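The Wipe-Down Rule, and Other Things I Don't Believe

May 2018

I spent most of last week reading the new handling guidance for robot cells that weigh and portion food, and I have complaints.

The document is called the Dumari guide by everyone who has to live with it. It runs to 218 clauses. I read all of them, two of them three times because I thought I had misread. Clause 60 says the arm must be "suitably protected against contact with product." Fine. Protected by what? Changed how often? The guide doesn't say. It spends a page and a half on the color of the binder you keep the cleaning log in.

So every shop does what every shop has always done, and puts a plastic sleeve over the arm. I have nothing against a sleeve. It's cheap, it keeps splashes off the joints, and a person can swap one before the coffee is ready. What bothers me is how fast "we have a sleeve on it" becomes the answer to every question an auditor asks.

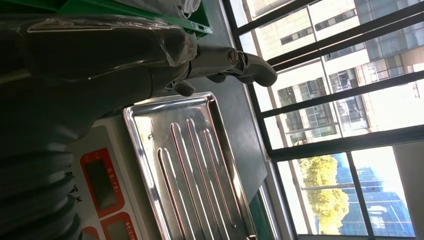 Posted by the author
Controls technician and part-time safety trainer, Laveck

Look at where the sleeve stops. The plastic bunches up near the end of the arm and the gripper sticks out past it, bare, right over the steel tray on the scale. Finger links, a slotted screw or pin in the side of a joint, the spot where one link meets the next. If I were worried about crumbs and grease I would worry about that joint long before I worried about the forearm. The Dumari guide gives the forearm eleven clauses and the fingers one, and the one says "clean as required."

I have the same problem with the weighing section. You are told to check the scale with a 500 gram test weight at the start of the shift. Good rule, I teach it. But there is no word about checking it with the tray on, in the spot where it will be used, with the arm moving. A loose fold of plastic that brushes a tray is a force on a scale. I have watched a Kellov unit throw out good portions all morning over exactly that, with a signed test sheet hanging next to it showing 500 on the nose.

And windows! Daylight on a polished tray will give a vision system fits, and the glare moves through the day. The guide wants lighting "adequate for the task," measured once, at commissioning. Commission in August at noon and see how you feel about it on a winter morning.

People tell me I'm too hard on these things and that a weak standard beats none. Maybe. I have seen a weak standard used as a shield too many times to nod along. The sales guy from Man (the integrator, and yes, that is the whole name) told our group that their cells are "fully Dumari aligned." I asked which clauses. He said he would get back to me. It's been almost 294 hours, and I check my mail a lot.

What I do in my own training, for whatever it's worth: tie the sleeve back so there is no slack over the scale. Write the sleeve change in the log with a time and initials. Take the fingers off and look into the joints. Run the test weight twice, once bare and once with the tray on and the arm cycling. Keep hoses clear of anything that moves.

None of that needs a binder. Comments are open if you want to defend clause 60, and please quote the part that tells me how often.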